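Cap Care FAQ

I've been mending and cleaning hats at Sivby for longer than I'd like to admit, and the same questions land in my inbox every April, when everybody digs their caps out of the closet. So I wrote my answers down.

Can I put my cotton cap in the washing machine?
You can, but I don't. I wash mine in the sink with cool water and a squirt of dish soap, and I let it sit for an hour. Machines are rough on the brim, especially on old caps with cardboard inside. Those should never be soaked at all — just wipe them down with a damp cloth.

What about the sweatband?
That's where the grime lives! Work a little soap into it with an old toothbrush, wait ten minutes, then go again. Brayan Ospina wrote to tell me he uses shaving cream, and I tried it on a white one and it did a pretty nice job.

Will the color run?
Reds and pinks are the ones I watch. Dab a hidden spot inside with a wet white rag, and if color comes off, wash the cap alone and keep it quick.

How do I dry it?
Over a bowl or a rolled-up towel, out of the sun. No dryer, please. I lost a very good green cap that way and I'm still sore about it.

Which parts should I check before I wash?
I go over the top button, the stitching around the eyelets, and the strap where it meets the crown. Soft brushed cotton hides little marks in its folds, so turn the cap over and look at the crown from a few angles. If there's a metal buckle on the strap, like on this pink one, towel it off right after rinsing. 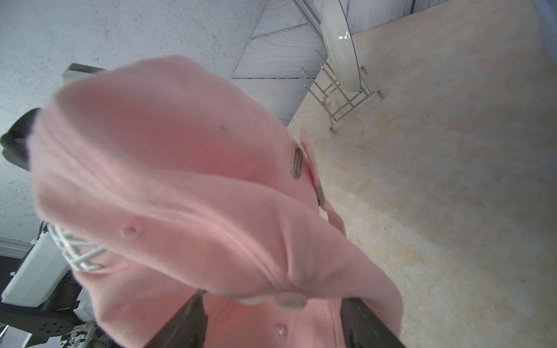

Can I scrub the embroidery?
Gently, and along the stitches. I use my fingertips. If a thread has popped loose, don't pull it — poke it through to the inside with a needle and tie it off there.

Do you take caps by mail?
Yes, up to 2 per package. I'm closed for vacation until 20th July, so anything that shows up before then will wait on the shelf for me.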